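About Manano

Hi, and thanks for clicking through to the page nobody in our office wanted to write. I drew the short straw, so hello, I'm Chantelle Swanepoel, and I look after the drinks side of Manano. We rent out beverage dispensers, trays and glassware for parties, breakfasts, conferences and the odd christening, and we deliver, set up, top up and take everything away again at the end.

We started with a van and a borrowed garage. My business partner, Baldur Mogensen, had been running hotel breakfasts for years and was fed up with juice in plastic pitchers (warm by nine o'clock, sticky handles, you know the kind). I'd been doing weddings for a catering firm and had my own list of grievances. We met over a broken coffee urn at a trade lunch in May, complained for two hours straight, and by the end of it we'd written the first price list on the back of a menu. I still have that menu! The prices make me laugh now.

What we like is the old hotel style of dispenser, the tall shiny kind that stands on its own foot with a tap at the front. Guests understand them right away. You put your glass under, you push the handle, you get your juice, and you don't have to hunt for a lid or lift anything heavy. We put trays under them too, and we're fussy about it, so if you order from us and wonder why there's a tray on the packing list for each dispenser, now you know. White tablecloths and cranberry juice have a long and unhappy history.

We do a trial table before the bigger jobs, usually in our own showroom. It's just a plain white table, and we lay things out until we're happy with the spacing. Can two people pour at once without bumping elbows? Does a full-size glass fit under the tap? Is there somewhere to set your glass down while you look for your room key? Baldur will happily spend 20 minutes moving a tray an inch to the left and then an inch back again, and I've learned to bring a book. 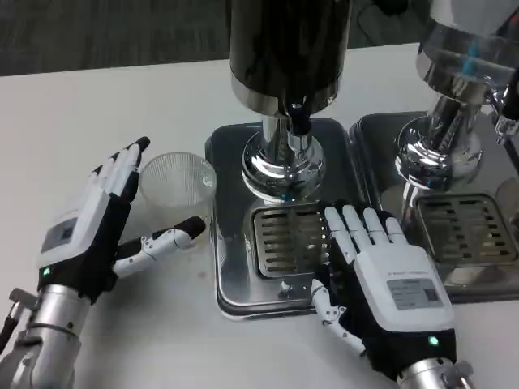
Glasses were a bigger argument than you'd think. I wanted stemware, Baldur wanted plain tumblers, and we settled on clear ribbed ones. They're easier to grip when your hands are cold, they look good with water in them as well as juice, and they don't tip over when somebody's cousin leans on the table. We keep plain ones too if that's what you prefer, just say so when you book.

Then there's the cleaning, which takes up far more of our week than the parties do. Taps come off and get scrubbed with a little bottle brush, grates soak in the deep sink, and everything chrome gets dried with a soft cloth straight away because water spots drive me up the wall. Þórey Kragh runs our wash room and trains everybody who joins us, drivers included. Her rule is that you don't get to load the van until you can take a tap apart and put it back together without a leftover washer. It took me three tries. Walter Ccori did it on his first and has been unbearable ever since.

Walter is the one you'll probably talk to on delivery day. He'll call when he's on his way, ask where to park and want to know if there are stairs (please tell him about the stairs). Gaspard Pons does our bookings and quotes. He used to work in a bakery, so he's at his desk very early, and if you send him a question in the evening there's a good chance you'll have a reply before you've had breakfast.

A few practical things people ask. Our smallest order is 2 dispensers, and the trays and 20 glasses come with it. We need 3 days' notice for most jobs, a bit more around the holidays. We can fill the dispensers for you or drop them off empty if you'd like to make your own lemonade. Hot drinks are a separate set of equipment, so please don't put coffee in the juice ones! We hire out proper urns for that and we're happy to bring both.

If you're nearby you're very welcome to come by the showroom and try the taps for yourself. Bring your own tablecloth if you've already picked one out, it really does help to see it all together. Just message Gaspard first so one of us is in and not out on a delivery. There's a bell by the side door, and you do have to press it pretty hard.

Chantelle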